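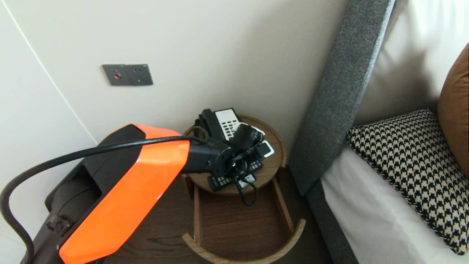 What does a hotel nightstand need to hold? A telephone, a remote, a glass of water, and whatever you empty out of your pockets at midnight.

Most of them fail at the fourth item. I have slept beside 22 hotel nightstands in the past few years, and I can report that the pocket contents generally end up on the floor, where I find them with my heel.

The round one is a recent fashion. At the Rorkesberg it is a neat little drum of brown wood with a raised rim, so that a rolling coin stays put and a dusting cloth never quite reaches the edge. The phone takes the best part of the top. I can't recall the last time I called anyone from bed on a corded phone, but I would miss it — the handset has a seriousness that asking for extra towels deserves.

Then there is the remote. Left on top, it gets knocked against the phone all night. Put away in the drawer, it is tidy and quiet, and the next guest spends 9 minutes looking under the pillows. 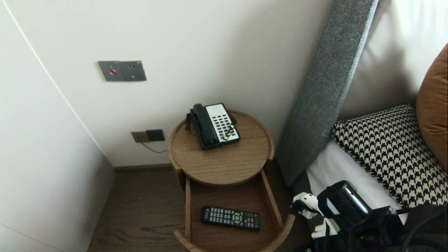 Felista Biwott disagrees with me about drawers. She wrote after my September column to say that a remote belongs out of sight, that any adult can open a drawer, and that my trouble is with looking. She also holds that a curved drawer is a waste of good wood, as nothing anyone owns is curved.

She has a point about the curve. A paperback goes in at an angle and sulks. But a curved drawer swings out beside the bed like a small, polite tray, and at two in the morning I'd sooner meet a rounded edge than a corner. My shins have voted.
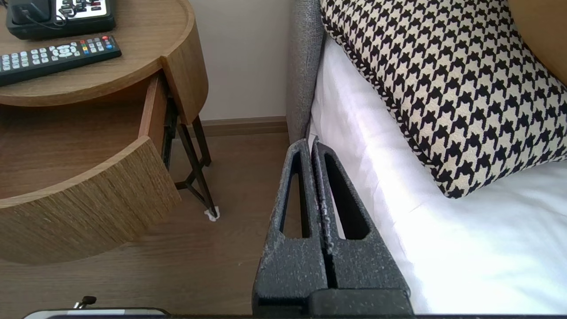
*Round nightstand, bedside, with the telephone on top.*

If I ran the place, I'd keep the rim, keep the phone, and move the remote to the drawer with a note on the pillow saying so. Felista can write the note.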